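How to Clean and Sort a Bin of Painted Wooden Blocks

Blocks that live in an open bin get dirty faster than most people expect. The dirt that collects on the floor of the bin rubs off on the blocks, and the blocks leave scuffs on the walls every time they are dropped in. If you wipe the blocks and put them back in a dirty bin, you will be doing the job again in a week. Clean both on the same day.

These steps are for solid wood blocks with a painted finish, plain rectangles in a few colors. They also work for plastic blocks, and you can skip the drying notes. Do not use them on raw wood, which should only be dry brushed or lightly sanded.

What you need

A bucket of warm water
Dish soap, the plain kind
Two soft cloths and one old towel
A melamine sponge for the bin
A soft brush or an old toothbrush
Fine sandpaper for rough edges
A small tray or box for each color

I use a Bemmont bucket with a pour lip, but any bucket that holds a couple of gallons will do.

Step 1. Empty the bin

Take everything out and tip the bin over a trash can to get rid of loose dust. If the bin is screwed down or too heavy to lift, use a hand vacuum with a narrow nozzle and go along the line where the walls meet the floor. Most of the grit sits there.

Step 2. Sort by color

Put each color in its own tray before you get anything wet. Dark paints, reds and greens especially, can bleed a little on the first wash. Keeping them apart saves you from pink smears on a pale block. Set aside any block with chipped paint or a split end.

Step 3. Wash the blocks

Add a small squirt of soap to the bucket. Dip a cloth, wring it out hard, and wipe each block on all sides. The cloth should be damp. Never drop painted wood in the bucket, even for a minute. Water gets in at the end grain and lifts the paint.

For a set of 32 blocks, one change of water is usually enough. For a classroom set of 100, change it whenever the water looks gray. Use the brush on corners and on any edge where the paint has worn thin.

Step 4. Dry them properly

Lay the blocks on the towel with gaps between them. Turn them once after an hour. They should sit out overnight before they go back in a bin, longer if the room is damp. Don't put them on a radiator. I lost part of an Araya set that way one September, when the paint cracked along the grain.

Step 5. Clean the bin

Wipe the walls with soapy water first. That takes off the dust and any sticky spots. What stays behind will mostly be scuffs from paint rubbing off, and those need the melamine sponge. Press lightly and work from the top of a sloped wall to the bottom, then wipe the dirty water off the lower edge before it dries into a band. Try the sponge on a hidden spot if the bin has a shiny finish, as it can leave a dull patch.

Some marks will not come out. An old Privura bin of mine still has dark streaks on one side after years of cleaning, and they don't transfer to the blocks, so I leave them.

Rinse with clean water, dry with the second cloth, and leave the bin open until you put the blocks back.

Step 6. Fix the rough ones

Sand chipped edges by hand until they feel smooth, then wipe off the dust. Touch up with matching paint if you like. Irena Sikora, who taught me most of this, uses two thin coats and waits 4 hours between them. If a block is split, throw it out.

Step 7. Put them back

Lay the blocks in flat, one color at a time, with space around each one. A single layer is easier to pick from than a pile, and the corners take fewer knocks. If you have more blocks than the floor will hold, keep the extras in a second bin.

How often to do it

A home set needs a full clean every couple of months. Blocks handled by a lot of people should be wiped weekly and washed monthly. Dry dust the floor of the bin whenever you notice smudges.
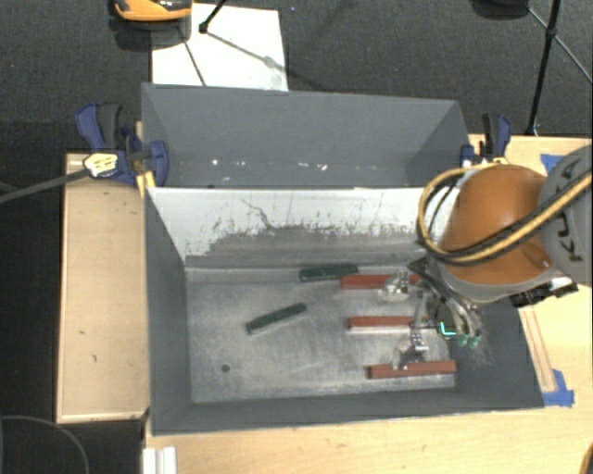

Can I use vinegar in place of dish soap on painted blocks?

It is better to stay with soap. Vinegar can dull some paints, and soap lifts hand grease better. If you want to try it for a smell that won't go away, mix it weak, test one block, and wipe with plain water afterward.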